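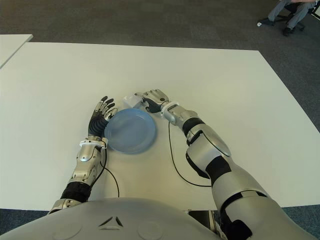 Figure 1. Poste bimanuel, assiette bleu clair et petit objet blanc.

Projet Pramora, rapport de mi-parcours : volet achats

Notre budget était de 1 000 euros, hors robot. La somme paraissait confortable en septembre, quand personne dans le groupe n'avait encore demandé de devis. Le premier, signé Buston, proposait un jeu de bouts de doigts de rechange à 685 euros. Nous l'avons relu plusieurs fois, surtout la ligne des frais de port.

Kozłowski vend des pièces compatibles à 349 euros, avec un délai de livraison que le catalogue qualifie de « variable ». Nous avons retenu cette offre. Les extrémités des doigts sont le consommable principal du projet, et deux mains en usent beaucoup.
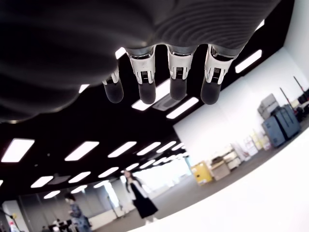 Ce qui reste à acheter

Des passe-câbles, d'abord. Les câbles des poignets courent sur le plateau, et nos trajectoires doivent en tenir compte, ce que le cahier des charges n'avait pas prévu. Ensuite, de la vaisselle. Le kit Narkby coûte moins cher que la réunion où nous en avons débattu.

Le second plateau blanc n'entre pas dans le calcul : il est prêté par le département jusqu'en juin.
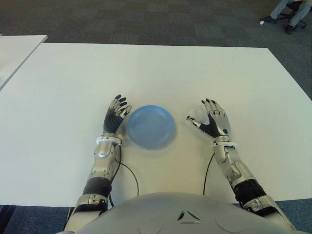
Figure 3. Les deux mains de part et d'autre de l'assiette.

Solde prévu pour les imprévus : 2 euros, une fois la vaisselle et les passe-câbles payés.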